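Kitchen Tips: Boards and Onions

Rub a cut lemon and coarse salt over a board that smells of onion, wait 14 minutes, then rinse. If it still smells, congratulations, you own an onion board. Write ONION on the edge and buy another.

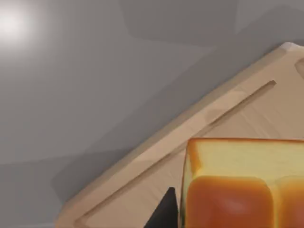

Oil goes on at night, when the family has run out of things to slice. Mineral oil, please. I used olive oil one August and the whole drawer smelled like a crayon box until Thanksgiving.

Dishwashers are for plates. My first board went in flat and came out a canoe.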